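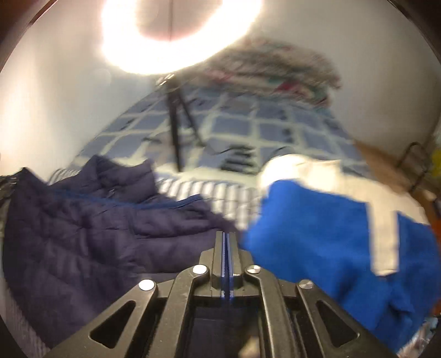 Norkham Public Library kicked off its first Screen-Free Reading Month in March, and the results are in: families want more of it! The idea was simple. Kids and parents signed up together, picked a time of day when every phone and tablet in the house went into a drawer, and read paper books instead. At the opening night people settled in fast, coats off and heaped up any old way, like a navy puffer jacket with its quilting all in wrinkles, and within minutes the children's room was full of turning pages.

The library had hoped for 100 sign-ups. It got 200, and the front desk ran out of the printed reading logs before the first week was over. A second batch came from Torex, the print shop on Mill Street, which also threw in a stack of bookmarks (the owl design went first, so if you have one, hang on to it).

Each household chose its own goal, but the suggested one was 30 minutes a day. That sounds small until you try it on a school night with soccer practice, dinner and a math worksheet all in the way. Plenty of families started with ten minutes and worked up. One mother wrote in her log that the first three evenings were pure whining and that on the fourth her son asked if they could start early. Another family read the same mystery out loud from start to finish, with the dad doing all the voices, and by the last chapter the grandparents were calling in to hear how it ended.

The month grew out of a parents' book group that meets in the Petek Room upstairs. Over the winter the group read several titles on children and screens, and the talks got lively. Some members thought the books were too gloomy and blamed gadgets for everything. Others had already taken tablets out of the bedrooms and wished they had done it sooner. What they all agreed on was that they missed seeing their kids lost in a story, and that grown-ups were often the worst ones at the table when it came to checking a phone. So the rules of Reading Month applied to everybody in the house, parents included. Several teenagers told the library staff that this was their favorite part.

Teachers at Grarnberg Elementary joined in too. The third grade set up a reading corner with floor pillows and an old rug, and the fifth grade ran a book swap where you could leave with a book only if you could talk somebody into taking yours. Chapter books about animals did very well. So did a battered set of sea adventures that had been sitting in a closet for years and is now traveling from desk to desk with a waiting list taped inside the cover.

Checkouts of children's paper books rose nicely over the month, with the picture book shelves looking bare by the last weekend. Staff were especially happy to see older kids back in the building, a group that tends to drift away after age 12 or so. The graphic novel section had to be restocked from the back room more than once.

Not every evening went perfectly. The logs include a fair number of blank squares, a few honest notes ("watched the game") and one page that seems to have been visited by a bowl of tomato soup. The library counted them all. Anyone who turned in a log, full or patchy, got to pick out a book to keep at the closing party, and there was a good crowd around the tables well before the doors to the meeting room opened.

Now for the fun news. Reading Month is turning into a regular program, with one screen-free evening a month at the library, starting on 21 April 2018 at 7 p.m. in the children's room. There will be a read-aloud for the little ones, quiet chairs for everyone else, and lemonade and cookies at the break. A basket will be by the door for phones, and yes, parents, it is for yours as well. Bring a book from home or borrow one when you get there. It's free, you don't need a library card, and there's no need to have taken part in March.

The parents' book group is also looking for new members. The next title hasn't been chosen yet, and suggestions can be dropped in the box at the front desk.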